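Notes from the Prindow house meeting, January 16, 2019

I took the minutes again, so sorry for the spelling! The heating bill is 37 pounds over and we all agreed to wear jumpers.

Next was the bedroom clear-out – small bits go in one cardboard box, little bottles too, and anything missing its batteries gets sorted by June.

Things on the bed, and the box:

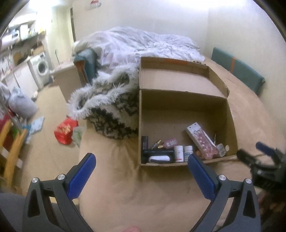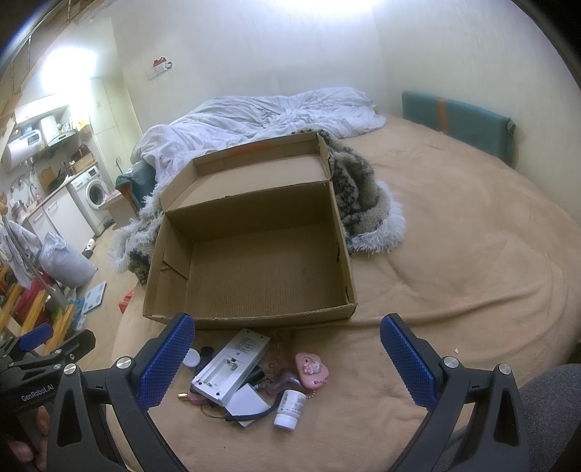
Bins came after that. Still Tuesdays, still my turn. The Nidell shelf quote was 40 pounds and we said yes, 5 votes to none.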